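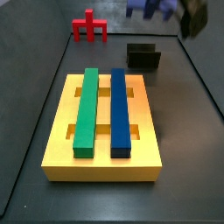
The Callach Assembly Prize was open to student teams of no more than 4 members. Each entry was to complete an assembly by machine, without human contact, within 145 seconds. The rules ran to 56 numbered paragraphs, and Vittoria Valentini, captain of the Stidthorpe entry, had been required to sign beneath the last.

At nine in the morning the chief judge, Mr. Ondieki, opened the session and read the order of trials. Stidthorpe would follow Trollen. The teams were reminded that any hand placed over the table after the signal would end the attempt.

"Is the program final?" Miss Valentini asked.

"It is the version submitted," said Samuele Grasso.

She observed that this was a different answer. Mr. Grasso conceded that he had changed one value after supper, namely the pause before the gripper opened. He had entered the change in the log and had not told the team. Morena Guerra, who kept the log, turned it around on the bench so that the captain could read the line.

Under paragraph 31, a captain might withdraw an attempt without penalty at any time before the signal. Miss Valentini considered the paragraph for some time. Trollen's trial concluded, and there was polite applause.

"Why did you change it?" she asked.

"It was letting go too soon. I watched it 60 times."

"You might have informed us."

"You would have held a meeting."

Miss Guerra stated, for the record, that they would have.

Mr. Ondieki called for Stidthorpe and inquired whether the captain wished to proceed. Miss Valentini initialed the line in the log, wrote the hour beside it, and returned the book to Miss Guerra.

"We proceed," she said.

The signal was given. Mr. Grasso put both hands in his pockets, as the rules advised, and the arm began to move.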